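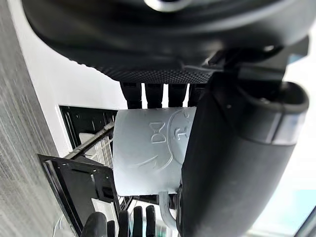 White mug in the gripper at the dish rack, wrist camera view

Teaching by remote control: my mug demos look nothing like each other. Is that bad?

Posted by slowpoke_dana

Hi everyone, and thank you in advance for reading, I tend to go on a bit. I've been working through a kitchen task where I drive the arm from across the room with a hand controller, and the job is mugs and the dish rack. I have 235 demonstrations saved so far, and when I sat down last night with a cup of tea to play them back, I was a little dismayed. Some of them have the mug upright, some have it on its side, and in plenty of them the big black finger is pressed right up against the mug and fills so much of the wrist view that the rack is mostly hidden. The mug is a white one with a raised logo, and the wall behind it is white too, so from the wrist it can be hard to tell where one stops and the other starts.

My questions are these. Should I throw out the odd ones and start over with a single tidy grip? And is the wrist view alone enough when the finger takes up that much room? I did a weekend course at Skamthorpe where they had us guide the arm by hand, and everything felt so much smoother that way. I miss being able to feel the mug touch down.

Posted by Marcelino Coutinho

Please don't start over! I did exactly that once, with a bowl task I had named Andrade after my old street, and I lost a good month of work that turned out to be perfectly usable when I dug it out of a backup.

Variety in how the mug is turned is fine, as long as you did it on purpose. What hurts is when the same starting position leads to two different choices. If the handle points down and you sometimes roll the wrist left and sometimes right, the policy sees both and dithers between them. So sort your runs by how the mug sits in the grip, then watch each pile and ask yourself if you made the same decision every time. Keep the piles where you did. For the others, pick the way you like best and record a fresh batch.

As for the view, I would add a second camera, fixed, looking at the rack from the side. Put it somewhere it won't get bumped and leave it alone. You will have to record again with both cameras running, I'm afraid, but you can keep the old runs for practice training. A darker mug for a few sessions would help too, and so would turning down whatever light is hitting that wall.

And slow down for the last couple of inches before you let go. With a remote you can't feel the contact, so watch for the mug to shift a tiny bit in the grip – that's your cue.

Posted by norkska_fan

just guide it by hand, way easier. only thing is your arm ends up in the fixed camera

Posted by slowpoke_dana

Marcelino, thank you, that is such a relief to read. I sorted them this morning and the sideways pile is the messy one. I'll redo that and leave the upright ones be. Norkska, I would if I could, but this arm is too stiff to push around!

Last updated in January
Contact the Stekura help community | Copyright Stekura | Back to top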